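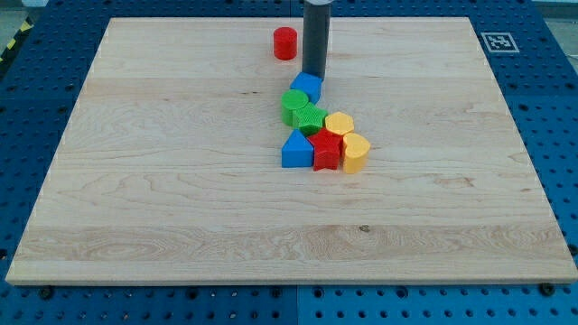 A wide board of pale planks, with a small dark knot right of center.

The Little Networks Are Having a Great Year

I signed up for Prunduslow in September, expecting to poke at it for an evening and forget my password. I'm still there, and I've spent more pleasant hours on it than I spent on the giant platforms in the whole stretch before that.

Prunduslow is a social network with 2090 members. That is the entire population. You join by picking a town or a topic, you write posts, other people answer them, and the posts show up in the order they were written. Newest at the top, older ones underneath. There's no "for you" page, and when you get to the last thing you read yesterday, a thin gray line tells you so and you can go make dinner.

It took me a week to get used to that line. I kept scrolling past it, looking for the rest.

The software underneath is called Granwood, and it's the part that gets me excited. Anyone can run a copy on a cheap rented server, and each copy can talk to the others. So a person on Prunduslow can follow a person on Anbridge, the books-and-old-movies server, without opening a second account. If the people running Anbridge make a rule you can't stand, you pack up your posts and your followers and move next door. I tried it myself with a spare account. It took three clicks and a longish wait, and all 369 of my posts came along (including the ones I should have left behind).

Think about what that does to the old fight over who gets kicked off. On a big platform, a ban is exile. You lose the audience, the archive and the friends all at once, and your appeal goes to a form with a drop-down menu. Here a ban means one house has asked you to leave. The owners keep their right to say who comes in, and you keep your words. I've argued about online speech for years, usually badly, and this is the first setup I've used where both halves of that sentence hold up.

It isn't free of trouble. Spam arrives in clumps. Anbridge cut itself off from another server, Fu, over a quarrel about reposted articles, and for a while half the people I follow couldn't see the other half. There were long threads about it, some of them very good and some written at 2 a.m. by people who needed a sandwich. The link was restored after both sides agreed to post their blocking decisions in public, with reasons. I read every one of those notes now. They're short, a bit grumpy, and far clearer than any policy page I've seen from a company with a legal department.

Money is the other worry. Prunduslow caps donations so no single member can lean on the people in charge, and that means the budget is always tight. The search function is slow. Video barely works. If you have a large following somewhere else and want to bring it along, you'll be disappointed, and the biggest account I know of has just passed 1000 followers.

But the conversation! I asked a question about local zoning and got answers from people on opposite sides of it, with documents attached, and they were still going at it cheerfully the next morning. A post I wrote about newspaper paywalls drew a reply so thorough that I changed my mind on two points and wrote a follow-up to say so. Someone disagreed with the follow-up, too.

If you'd like to look before joining, most servers leave their front page open to visitors. Start with a small one, read for a few days, and check the blocking notes before you pick a home. Then write something — it doesn't have to be clever — and see who answers.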